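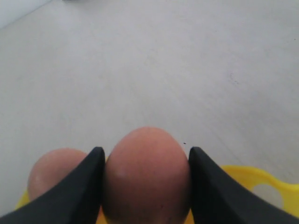

Egg Questions, Answered

We get a lot of mail at Sornimside during the laying months, and most of it is about eggs. Good! We love eggs. These are the questions that come up again and again, with the answers we give at the farm stand. Last updated Oct 21, 2002.

Why are your eggs brown?

The color comes from the breed of hen. Ours lay anything from a pale tan to a deep terracotta, and you can get quite different shades in the same tray. The color goes on late, while the shell is finishing up inside the hen, and that's why a brown egg is white on the inside of the shell. Crack one and look!

Do brown eggs taste different from white ones?

Shell color makes no difference to the taste. Freshness does, and so does what the hens have been eating. Ours get out on grass from spring on, and the yolks in June are a wonderful deep orange.

Mine has little dark specks on it. Is it OK to eat?

Yes. Specks and mottling are just pigment that went on a bit unevenly, and some hens do it all their lives. We think those are the prettiest eggs in the tray and some customers ask for them. Pale spots are fine too. What you don't want is a crack, or anything that smells off when you open it.

Which way up should I put them in the tray?

Narrow end up or narrow end down? We get this one a lot! For storage, put the wide end up. There's a small air pocket at the wide end, and keeping it on top helps the yolk stay nicely in the middle. If you've had a few the other way around for a day or two, don't worry about it. They'll still make a lovely omelet.

Why do you like plastic trays so much?

Because you can wash them! Cardboard is fine until an egg breaks in it, and then it's done for. A plastic tray goes in warm soapy water, gets a rinse, and is ready again once it has dried all the way through. The bright yellow ones are our favorites — you can spot them from across the barn, and a brown egg looks terrific against that color. Please bring borrowed trays back when you're finished. We have 221 of them written down in the book and would like to keep it that way.

How do I pick an egg out of a full tray without breaking it?

Hold it lightly by the sides, a little below the widest part, and lift straight up. Most breakages happen when somebody tips an egg sideways and it knocks into the next one. Small children are very good at this once they've been shown (ours started at age three and were soon faster than the grown-ups).

Do I need to wash them?

We clean them before they go out, so no. If you keep your own hens and have a dirty one, use water that's warmer than the egg, dry it off right away and put it in the fridge. Never leave eggs soaking.

How long do they keep?

Keep them in the fridge, toward the back where the temperature stays steady, and use them within 5 weeks. The door is handy but it gets warm every time someone goes looking for the milk.

Why won't my fresh eggs peel when I boil them?

Very fresh eggs cling to their shells. Set some aside for a week or so before you boil them, start them in water that's already hot, and peel them under the tap. For deviled eggs we always use the oldest tray in the fridge.

Can I order a lot at once?

You can! Casimiro Cabello looks after the big orders, and he once put together over 1,000 eggs for a pancake breakfast in Gakevell. Give him plenty of notice and tell him whether you mind mixed sizes. He'll do his best to match the color if you ask, but hens will be hens.

Can I visit the hens?

Please do. Stop at the stand first so someone can walk you over, and wear shoes you don't mind getting muddy.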